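Codham Allotment and Field Drainage Group
Minutes of the January meeting, held at 7.30 pm

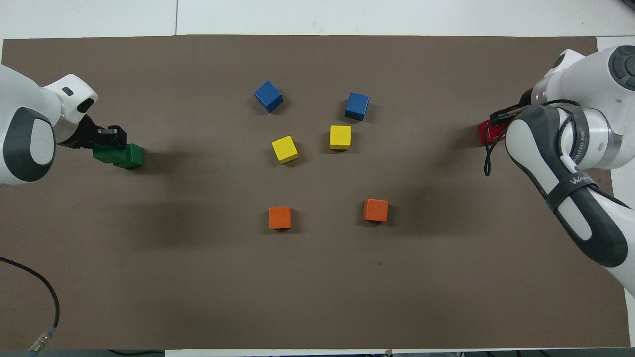 Minutes no. 69, page 1

Present: Thanakorn Hemmin (chair), Isauro Trujillo (minutes), plot holders as per the signing sheet.

1. Minutes of the last meeting
Agreed with one correction. Under item 4, "north ditch" should read "north-east ditch".

2. Matters arising
The padlock on the lower gate has been replaced. The key code will be sent out by post to those not on email.

3. North-east ditch
IT reported on the levels taken after the December rain. The outfall pipe is silted to half its bore for the first 20 metres. Water is backing up as far as plot 31 and standing on the path. Two quotes for clearing were tabled:
Lindemann: £1261, including removal of spoil.
Zergate: £3038, including removal of spoil and relining of the damaged section.
TH asked whether relining could be left for a year. IT said that the cracked length was above the normal water line and had not moved between the last two inspections. It was agreed to accept the Lindemann quote and to inspect the lining again in autumn. Spoil is not to be left on the verge.

4. Water supply
Meter reading 232 cubic metres for the half year, up on the same period last year. A leak at the joint behind trough 5 is suspected. The supply is to be shut off at the stopcock overnight on Friday and the meter read before and after. Plot holders to fill cans beforehand.

5. Pump
The Etik pump failed to prime on two occasions. The foot valve was removed, cleaned and refitted. If the fault comes back the valve is to be replaced. Hours run are to be written in the book at each use; several entries are missing.

6. Rents
No change proposed. Invoices to go out at the end of the month.

7. Any other business
A request to widen the path by plot 12 was deferred until the ditch work is complete.

Actions
TH: confirm order with Lindemann; write to Zergate.
IT: meter test; notice on board.

Meeting closed 8.50 pm.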